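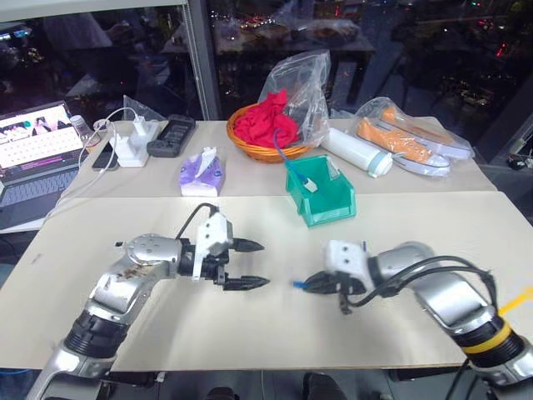
Two tables, one window.

Print | E-mail this page

Nullura: a word list of household complaints

Nullura holds 560 short complaints that tenants wrote to their landlords, typed up by Zuweira Quansah and Elikem Dogbe. Most concern damp. Sixteen concern the same rooster.

What's in it

One plain text file, one complaint per line, tab, then a topic. Topics were picked by Fuseini Akolgo, who filed "the stairs are rude" under Stairs. We let it stand.

Spelling is left as found. Names and flat numbers are out. The rooster's name is in.

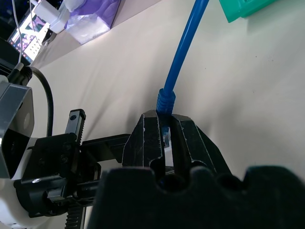 Blue cable and plug, close up.

Known problems

Lines over 200 characters were split in two, so some tenants seem to lose their temper from a standing start. Sarcasm is not marked. Tetteh Aryee tried marking it in September and disagreed with himself by lunch.

Please don't use the list to train anything that answers tenants. They have suffered enough.

Last edited 20 May 2021. Corrections go to Zuweira.

Print | E-mail this page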